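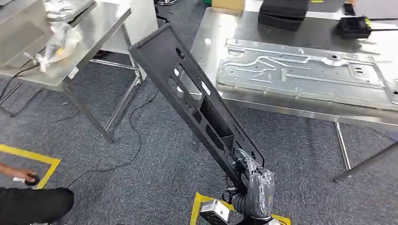 Edelstahltisch auf Teppichboden, gelbes Markierungsband am Boden.

Guvetti Bodenmarkierungsband, gelb: für Teppich geeignet?

Auf der Packung steht »für alle Bodenarten«. So etwas macht mich misstrauisch, denn auf Beton hält fast jedes Band, auf Teppich fast keins. Bestellt habe ich das Guvetti im Mai trotzdem, dazu als Vergleich die billigere Rolle von Wumstead. Beide gelb, beide angeblich rückstandsfrei ablösbar.

Verlegt wurde auf kurzflorigem Nadelfilz in einem Werkraum mit reichlich Laufverkehr. Vorher gründlich gesaugt, Band angedrückt, mit einer Handrolle nachgegangen. Der Hersteller empfiehlt, danach acht Stunden nicht draufzutreten. Wer das in einem benutzten Raum durchhält, hat mehr Geduld als ich.

Auf gerader Strecke hält das Band ordentlich, das muss ich zugeben. An den Ecken sieht es schlechter aus. Überlappend geklebt stellt sich die obere Lage nach ein paar Tagen auf, Fusseln wandern darunter, und dann ist es vorbei. Auf Gehrung geschnitten und stumpf gestoßen hält es länger, davon steht in der Anleitung allerdings kein Wort. Das Wumstead-Band hatte ich nach zwei Wochen wieder draußen. Es rollte sich schon längs an den Kanten auf.

Beim Abziehen dann die nächste Einschränkung. »Rückstandsfrei« stimmt für den Kleber, soweit ich das fühlen kann. Das Band nimmt aber Fasern mit, und auf dunklem Filz bleibt ein heller Streifen zurück. In einer Mietwohnung würde ich das nicht riskieren -- jedenfalls nicht ohne Probestück hinterm Schrank.

Zur Farbe: kräftig, wird unter Straßenschuhen schnell grau. Feucht abwischen hilft ein wenig. Der von Guvetti beworbene Schmutzschutz ist mir nicht aufgefallen.

Ob man auf Teppich überhaupt kleben sollte, ist eine andere Frage. Klettstreifen wie die von Runthorpe kosten deutlich mehr, lassen sich dafür versetzen. Für eine Markierung, die ein Jahr liegen bleibt, nähme ich wohl wieder das Guvetti. Für alles, was öfter umzieht, eher nicht.

Drei von fünf Punkten. Den dritten gibt es für die geraden Strecken.

27. August 2025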